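Trivero apresenta linha de mesas de tampo branco para espaços de trabalho partilhados

13/9/20

A Trivero anuncia o lançamento da Prulusstead, a sua nova linha de mesas destinada a escritórios, oficinas e salas de formação. A linha foi desenvolvida em conjunto com o gabinete de design Simanjuntak e será distribuída em exclusivo pela Evero.

O catálogo inicial reúne 16 modelos, todos com tampo branco de acabamento mate. A opção por uma superfície sem brilho responde aos pedidos recebidos de clientes profissionais desde junho, que apontavam os reflexos como principal incómodo em postos com iluminação lateral.

Os tampos são fornecidos separadamente das estruturas, o que permite a sua substituição sem desmontar o posto de trabalho. As encomendas superiores a 40 unidades beneficiam de entrega faseada.
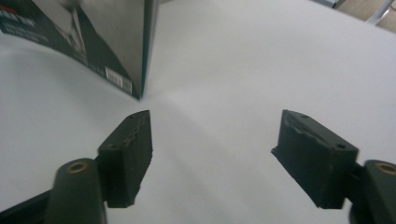

A Evero aceita encomendas a partir de amanhã, através da sua rede de revendedores. As condições de garantia e as instruções de limpeza acompanham cada mesa. Os pedidos de informação devem ser dirigidos ao departamento de comunicação da Trivero.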